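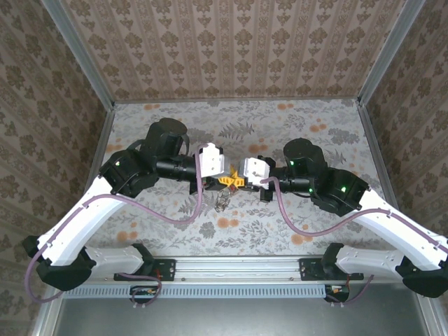

# How do two robot arms learn to pass things to each other?

Try this with a friend. Hold out a pencil and let them take it. It feels easy, but you both did several small jobs. You moved your hand to a good spot. Your friend closed their fingers. Then you let go, at the right moment.

For a pair of robot arms this is hard. If the first arm lets go too early, the object falls. If it lets go too late, the two arms pull against each other. Passing something from one gripper to another is called a handover, and a team in Harton spent most of a year studying it. Their project is called Clamen.

## Learning by copying

The team did not write a rule for every movement. They used a method called imitation learning, where a robot learns by copying.

First, a person steers both arms through a handover. The computer saves everything: how each joint bends, how wide the grippers open, and what the cameras record. One saved turn is called a demonstration. The Harton team collected 2000 of them.

Next, a computer program studies the demonstrations. It looks for links between what the cameras record and what the arms do next. This part is called training. Oda, the program used in Clamen, made its own guesses at each movement and compared them with what the person did. When a guess was wrong, it changed its numbers a little and tried again.

Cameras can be put in different places. One fixed near the workspace can take in both arms together. One on the wrist gets much closer to the fingers, so small gaps are easier to judge.

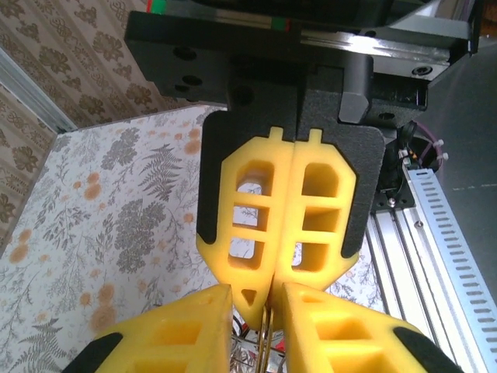 ## What did they test?

The team had a question. Does a robot learn better from many turns with one object, or from turns with lots of different objects?

They trained Oda twice. The first time, it learned from 426 demonstrations that all used the same plastic block. The second time, it also had 426 demonstrations, but with a mixture of things. Some were stiff, some were bendy, and some were shiny or see-through.

Keeping the number the same made it a fair test. Only the objects were different.

See-through plastic is difficult for a robot. A camera picks up whatever is behind it, so the edges are hard to find. Thin plastic also changes shape when it is squeezed, and it can look different each time.
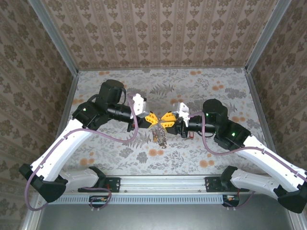 A solid block keeps its shape, so the second gripper can aim for the same part of it again and again. With a soft object, the program has to keep checking and changing its plan as the arms move.

## What did they find?

Each version was given 100 handovers to do with objects it had never met. The one trained on a mixture finished 87 of them. The one trained on the block often closed its fingers in the wrong place — it moved as if every object were a block.

The result does not mean the problem is solved. All the tests were done at one workspace, with the same two arms. In December the team started again at a second workspace in Jovside, to find out if the answer is the same there.

## Words to know

- **Gripper:** the part of a robot arm that holds things.
- **Handover:** passing an object from one hand or gripper to another.
- **Demonstration:** one saved turn for the robot to copy.
- **Training:** the time when a program learns from saved turns.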